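Subject: Re: [hats] Brown bucket - is it worth keeping?

Imani Rotich wrote:
> The listing called it a Womow "crushable suede" bucket hat, good for
> 2,000 wears. It was 27 in the September sale. Stitching looks decent
> to me and I think the brim will hold. Any views before I cut the tag?

2,000 wears? I'd like to meet whoever sat there with the clipboard. I've heard the same sort of thing from Kinus about their felt ones, and mine went limp by the second autumn.

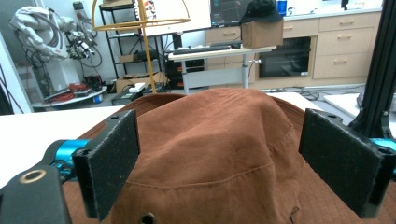 Posted by Leena Harju, 27 messages to this list

I'll give it the brim. Rows of fine stitching close together usually stop a wide one from flapping in your eyes, and those look even enough. The crown is where I have my doubts. A seller can write "crushable" on anything, as all it promises is that you can crush it. What you want to know is how it looks the morning after, and no listing I've read has ever said.

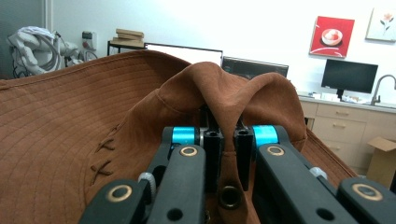 Brown bucket hat, crown pinched, eyelet at the base

Sharp creases there, and on a napped surface I'd expect those to mark in time. The little cross-stitches by the seam are nice enough, though I wouldn't pay extra for them - same goes for a single eyelet if it's meant to keep your head cool.

Leave the tag on, stuff the crown with a tea towel overnight and look again at breakfast. If the ridge is still there, send it back.

Leena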